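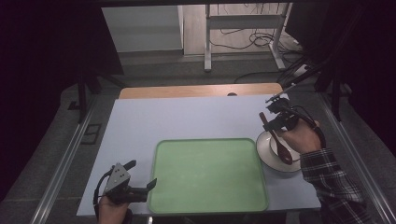 Is teaching by hand-held gripper worth the bother?

Posted by mugwort62, 11/01/2018

We run a small ready-meal kitchen at Hingate and have been offered a trial of a robot arm for stirring and portioning. The firm, Gronitz, says there is no programming. One of my staff does the job holding a pair of grippers, the movements are recorded, and the arm learns from them. They quote 483 demonstrations for one task with a spoon and a bowl. That sounds like a lot of stirring to me, and I have heard "no programming" before -- the last machine sold to us that way is under a sheet. Has anyone done this, and did the arm cope once the bowl was somewhere else?

Feyisa
Short version, be careful. We did 1,575 recordings over one winter and got an arm that was decent at picking up a spoon and poor at everything after that. It would close on the handle nicely, then hold it at an angle no cook would use. Part of that was us. Three people did the demonstrating and each held the spoon differently, so the arm had three habits to choose from and settled on none of them. Pick one person, agree how the spoon is held, and throw out the bad takes the same day. We kept ours, thinking more was better.

Also ask Gronitz what they count as a success. Our supplier counted any run where the spoon ended up in the bowl, including the ones where it was dropped in.

tallboy_ian
just use remote control, much easier

Relulgate
I wouldn't say easier. We tried driving the arm from a handset and a single run took almost 22 minutes at first. With grippers in your own hands you go at close to normal speed, though you can easily make a movement the arm can't copy, and you only find out later.

On moving the bowl: if it sits in the same spot in every recording, expect trouble when it doesn't. Shift it between takes, and change the bowl as well. I'd want to see 62 runs in your kitchen, with your spoons, before signing anything. Their demo room proves very little.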